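Makosach two-hand bench rig: build and set-up guide
Section 4. First grip on the cups
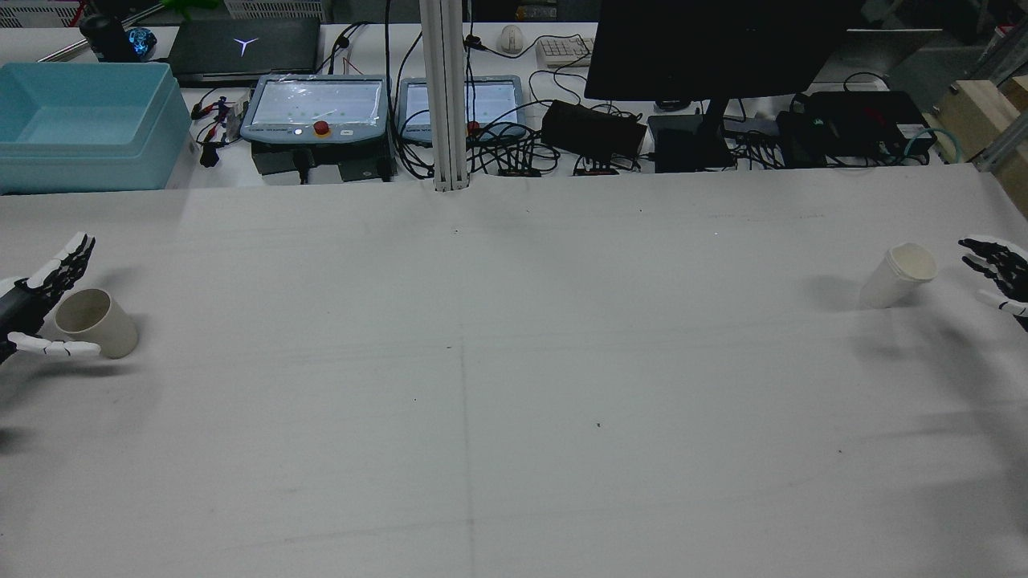 By now both hands should be bolted down, wired and homed (Section 3). If one of them is still homing, leave it alone and make tea. It will not go faster for being watched.

You will need two cups, a soft pencil, a long ruler and the grip file from the Isgate shared folder. Use light cups with nothing in them. The guide's first draft said "a cup of your choice" and Witold chose his mother's.

Before you start

Caution: know where the stop button is and be able to reach it without leaning over the table. Leaning over the table is how most people meet the hands.

Caution: loose sleeves, lanyards and long hair go up or away. The fingers close on whatever they touch first and have no opinion about what it is.

Setting up

1. Clear the table top. Tools, screws and biscuits all count as obstacles.

2. Rule a faint pencil line from the back edge to the front. Each hand keeps to its own side. Go lightly, as you will be rubbing it out and doing it again.

3. Open the hands fully from the pendant. Check that every finger moves and that no cable goes tight while it does.

4. Stand a cup beside each hand, within reach of the thumb. The cup should not be touching anything yet.

5. Load the grip file and set the closing force to 1000. The units are whatever Quan firmware thinks they are. Do not go above 2420 with a paper cup unless you want a paper disc.

6. Run the left hand on its own, at the slowest speed. The thumb goes round the front and the fingers follow from behind.

7. Run the right hand the same way. Only when each has managed it alone should you tick "Both" and press Start.

Note: if a cup tips, press Stop before you reach for it. A tipped cup usually means it was set too far from the palm and the thumb caught it low. Move it in by a finger's width and go again.

Note: error 3618 means the hand thinks it is already holding something. Open it, close it on nothing, open it again. Yiran Shao has read the whole manual on this and says the same, at greater length.

Note: the pendants look alike and are easily swapped. Label them. Kirsten Lapointe spent an evening tuning the left hand from the right pendant and would like this sentence to be in bold, but the wiki doesn't do bold.

When you finish

8. Open both hands, take the cups away, then power down. Never power down with a cup held, or you will be working it out of the fingers with a spoon handle.

9. Write your force settings in the Dodimon log, with your name. "Same as last time" is not a setting, Czesław.

Section 5 covers lifting. Do not skip ahead to it.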